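开场前先确认投影和翻页笔。全程控制在 60 分钟以内，提问另算。

# 讲稿备注：小型民宿的布草与客人遗留衣物管理

## 一、开场（不放幻灯片）

- 先问在座有多少人自己洗布草，有多少人外包。举手即可，不展开。
- 说明今天讲的是小店的做法，房间少，没有专职洗衣房。大酒店那套流程照搬过来，人手不够。
- 数据来自 Plimico 这家店，三月份一整月的记录。当月换洗床单 203 条，退房 189 次。多出来的部分是住店期间加换的，主要是带小孩的客人。

## 二、床品怎么选

- 颜色：浅灰比纯白耐看，轻微的旧色不明显。缺点是客人有时会问是不是没洗干净，前台要会回答。
- 尺寸：宁可大一圈。四角包不住的床单，客人翻两次身就跑出来了。
- 数量：每张床备三套，一套在床上，一套在洗，一套在柜子里。两套也能转，遇到连阴雨就断了。
- 供应商：我们用过 Cinow 和 Grillano 两家。讲到这里不要比价，有人问就会后单独说。

粉色、深蓝这类深浅反差大的东西，翻到浅色床单那一页时提醒一句：第一次洗一定要单独下水。去年有一批灰床单就是这么染的，整批降级做了防尘罩。
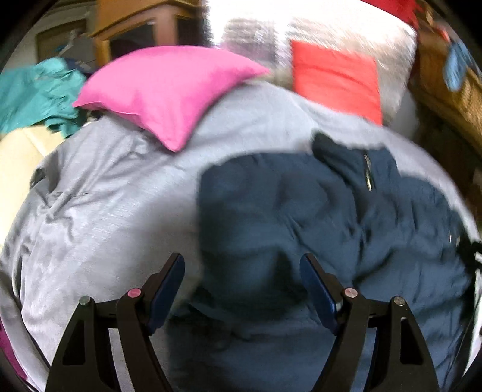
## 三、查房时的衣物

- 退房后先看床，再看衣架，最后看浴室门后。顺序固定下来，新员工三天就能记住。
- 外套最容易落下，尤其是换季的时候。客人早上出门觉得热，穿着短袖就走了。
- 看到客人的衣服不要先叠。先拍照，记房号和位置，再装袋。叠好再拍，客人问起口袋里的东西就说不清楚。
- 口袋不翻。硬物从外面能摸到的，在登记单上写“内有硬物”，由两个人一起封袋。
- 贵重物品当天通知客人，普通衣物也不要拖过第二天。

（这里停一下，留给做笔记的人。）

登记单的格式很简单，五栏：日期、房号、物品、经手人、处理结果。我们试过用手机表单，后来改回纸质的，原因是保洁戴着手套，点屏幕不方便。纸质单每周由前台录入一次。

## 四、堆放的问题

这一节讲慢一点，问题最多。

小店没有仓库，衣物往往随手搭在架子上。有拉链的棉衣和卫衣搭在一起，过几天谁也分不清哪件是哪间房的，厚衣服压在上面，下面的也不透气。搭着放只能算临时，当天下班前必须装袋上签。

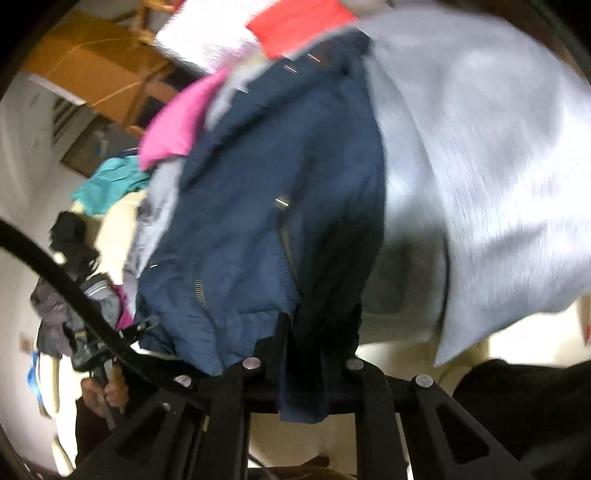
装袋用透明的，不要用黑色垃圾袋。用黑袋子出过事：早班当垃圾收走，追到清运点才找回来。透明袋贴白色标签，房号写大字，标签朝外。架子按月份分层，最下面一层放到期待处理的。

保管期限各地要求不同，请自己去问当地主管部门。我们店里的规定写在入住须知上，客人入住时就能看到，后来争议少了很多。寄回的邮费由客人承担，寄出前发一张打包照片。

## 五、成本

- 三月份布草相关支出，扣掉水电，控制在 1000 元以内。这个数只包括洗涤剂、补针线和添置的收纳袋，不含人工。
- 洗涤剂按量杯加，不要凭手感。多放不会更干净，漂洗还费水。
- 烘干机能不用就不用，天晴晾外面。阴天先甩干，再低温烘，枕头要中途翻一次面。
- 羽绒和棉服不替客人洗。洗坏了赔不起，原样保管就行。

## 六、案例：Owen 分店

时间不够就跳过这一节。

Owen 开业头两个月没有登记制度，失物全凭前台记忆。换班之后交接不清，有一件卫衣寄错了人，来回邮费店里出了两次。后来只做了两件事：登记单挂在布草柜门内侧，交班时两人对着单子点一遍。没有加人，也没有买软件。

## 七、提问环节备答

- 问：床单有顽固污渍怎么办？答：冷水先泡，热水会把血渍和奶渍定住。两次洗不掉就改抹布。
- 问：客人把自己的枕头落下了呢？答：按衣物处理，套大号透明袋，不要塞进布草柜，容易混进去洗。
- 问：外包洗涤丢件怎么算？答：合同里写明按件赔，送出和收回都要清点签字。

登记单模板放在签到台，一人一份，拿完为止。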